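Hybrid mobile application

A hybrid mobile application is a program for phones and tablets that is written mainly with web technologies and packaged so that it can be installed like any other app. The code for the screens is usually HTML, CSS and JavaScript. It runs inside a browser component called a web view, which the operating system supplies. A thin layer of native code around the web view handles installation, permissions and access to the hardware.

The term is used in contrast to native applications, which are written separately for each operating system, and to web applications, which are opened in an ordinary browser and need no installation.

Background

Early smartphone platforms each had their own programming language and tools. A company that wanted an app on two platforms had to pay for two versions and keep both up to date. Hybrid development offered a way to write the screens once and reuse them. The first frameworks gave web code access to the camera, the contacts list and the location service through a set of plugins, an arrangement that most later frameworks have kept.

Structure

A hybrid application normally has 3 parts: the web code, the native container and the bridge between them. The bridge passes messages in both directions. When the web code needs something that a browser does not offer, it sends a request across the bridge, and the container carries it out and returns a result.

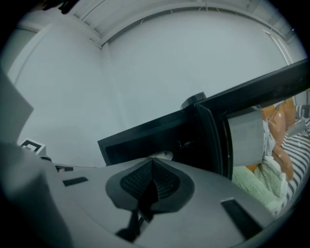 Plugins are the usual way of extending the bridge. Each plugin covers one function, such as reading a barcode or storing a file, and contains a separate native part for every supported platform. Accessories made for one trade often have no ready plugin, and the developer has to write one. The same applies to hand-held tools in general, whether a stock scanner or a gripper with a mesh-textured finger pad, if the app is meant to exchange data with them. A plugin of this kind must be tested again whenever the operating system changes its rules for connected devices.

Web code can be stored inside the installed package or loaded from a server. Stored code starts faster and works without a connection. Code loaded from a server can be changed without a new release, although app stores place limits on how far an app may change after review.

Performance

Screens made up of text, forms and lists generally run well in a web view on current phones. Differences from native apps are easier to notice in long scrolling lists with many images, in animation and in anything that draws continuously, such as maps and games. Startup may also be slower, as the web view has to load before the first screen appears.

Messages sent across the bridge take time. Developers therefore try to group small requests together – for example, reading 50 stored records in a single call and not one by one.

Security

A hybrid app shares many of the risks of a website. Text entered by a user has to be checked before it is displayed, or it may be run as code. The risk is greater than on a website when the bridge is open to every page, as hostile code could then reach the contacts list or the file system. Common measures include restricting the web view to a list of approved addresses and removing plugins that are not in use.

Example of use

Erum is a delivery scheduling app developed by the software firm Indby for Kincaid, a regional furniture carrier. It was first released in July for drivers at the Hurnmont depot. The project was led by Darnell Boateng, who chose a hybrid design so that the company's existing booking pages could be reused.

The first version had 26 screens, all of them web code. Drivers complained that the signature screen lagged behind the finger, and the screen was rewritten in native code for both platforms. The route map followed in the next release. The remaining screens were left as they were, and the revised app was issued to all depots on 15th November.

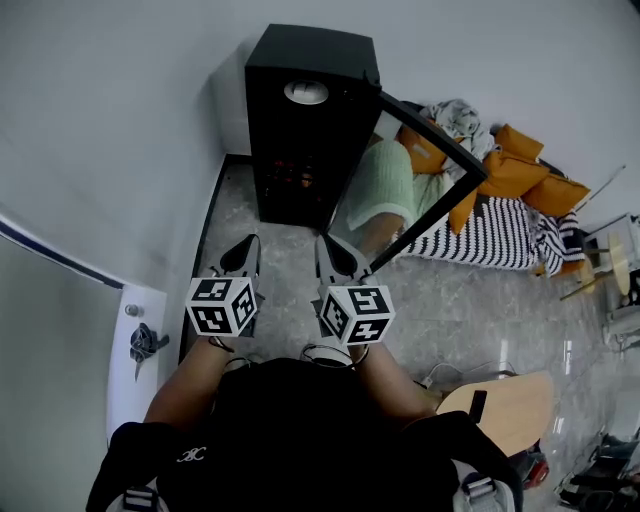 Comparison with other approaches

Native development gives the fullest access to the device and the most predictable performance, at the price of separate code for each platform. Cross-platform frameworks that compile to native interface elements fall between the two. They share most of their code but do not use a web view for the screens.

A progressive web app is a website that can be saved to the home screen and can work offline to some extent. It does not need a native container, but its access to hardware depends on what the browser allows.

See also

Web view
Cross-platform software
Progressive web app
Application programming interface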